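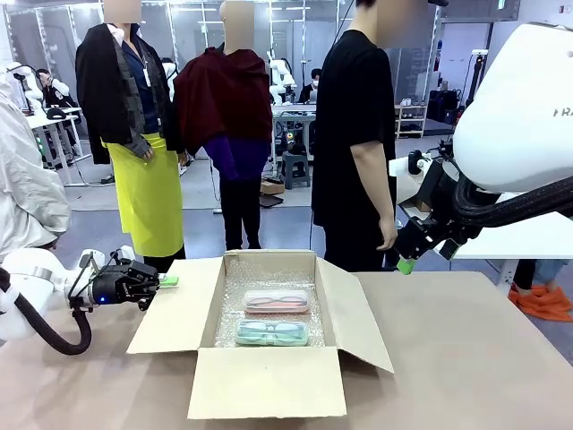
Equipment / Dual-Arm Systems / Demonstration Recording / Tesbridge D2 Station

Tesbridge D2 Demonstration Recording Station

The Tesbridge D2 is a two-arm station for recording manipulation examples used in the training of learned control policies. It is supplied to research institutes, integrators and contract recording sites that need consistent data from a large number of operators over an extended period.

Each station consists of two arms with parallel two-finger grippers, a work table, a fixed workspace camera, a camera at each wrist, and the Valtness recording software. Joint positions, gripper opening and all camera streams are stored against a common clock. An episode begins and ends on the operator's command and is written to disk as a single unit.

Typical Tasks

The D2 is intended for tabletop work with ordinary goods. Packing tasks are the most frequently requested. These include placing eyeglass cases in a lined carton, arranging bubble wrap, and folding carton flaps with both arms. Transparent packaging and soft lining material are difficult to simulate well, and recorded demonstrations remain the usual source of examples for them.

Task scripts are prepared in the Valtness editor. A script states the starting layout, the permitted variations and the condition under which an episode is accepted. Episodes that do not meet the condition are kept and labeled separately, as many customers use them for training failure detectors.
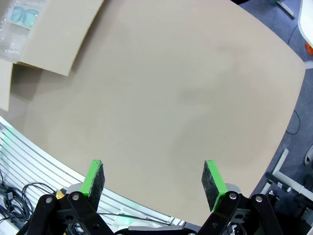
Gripper and Wrist Camera

The wrist camera is positioned so that both fingertips remain in view when the gripper is open. Finger pads are replaceable and should be inspected at the start of every shift. A worn pad changes the grip and will introduce differences between earlier and later episodes of the same task. Pad changes are entered in the session log.

Wrist camera calibration should be repeated after any work on the gripper. The procedure takes 9 minutes and does not require the arm to be removed from its mount.

Recording Capacity

Internal storage: 300 hours, all streams
Wrist cameras: 2
Task scripts supplied: 76
Export: per episode or per session

Site Requirements

Several stations may be operated in one room. Adequate walking space must be kept between tables, and cables on the floor should be routed away from the operator's position. Lighting should remain unchanged within a session unless variation is part of the script.

Operator training is given on site and covers episode control, labeling and safe stopping. Inquiries concerning training and multi-station orders should be directed to Frauke Engelhardt, Recording Systems. Orders received before September are scheduled for delivery within the same year.

Related Equipment

Calado Wrist Camera Mount
Astitz Finger Pad Set
Valtness Episode Review License
Tesbridge D1 Single-Arm Station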